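4.2 Build environment and toolchain conflicts

All packages were compiled from source on the same workstation, using the dependency list published with Tralley. The first full build stopped after 214 targets. The log showed that the configure step had picked up one compiler while the link step called a linker from a second toolchain left on the system path.
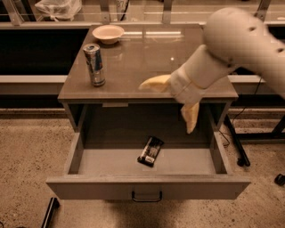
We removed the second toolchain from the path, cleared the cache and configured again. The remaining errors came from Bundport, which ships its own copy of a math library and loads it ahead of the system one. Setting the library directory by hand fixed this on 5 of the test machines. The patch we used for the others was written by Norbert Juhász and is included in the Weltetti repository.

Figure 3. Build time in seconds for a clean build and for a build with cached dependencies.

As Figure 3 shows, a clean build took 2522 seconds and a cached build took 1575. Both values are medians. Link time made up most of what was left in the cached case, and we did not try to reduce it further.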